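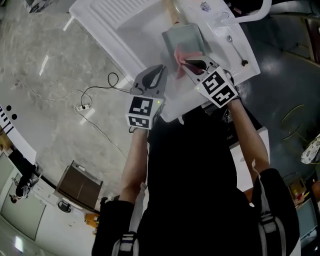

News > Local > Home

Tuesday, by Nest Beddoe

Kindstead wants 700 households to give up paper towels by July and wash up with cloths instead. The plan sounds thrifty, and the company would like you to know it sells the cloths. A pink cloth, a tray in a white sink, a spoon left on the ledge - most kitchens manage that much already without a starter pack.

Spokesman Rhydian Mostyn said each cloth lasts 100 washes. Asked who had tested that, he said figures would follow. They had not arrived by 4 p.m.

Filed under: Kitchen & Cleaning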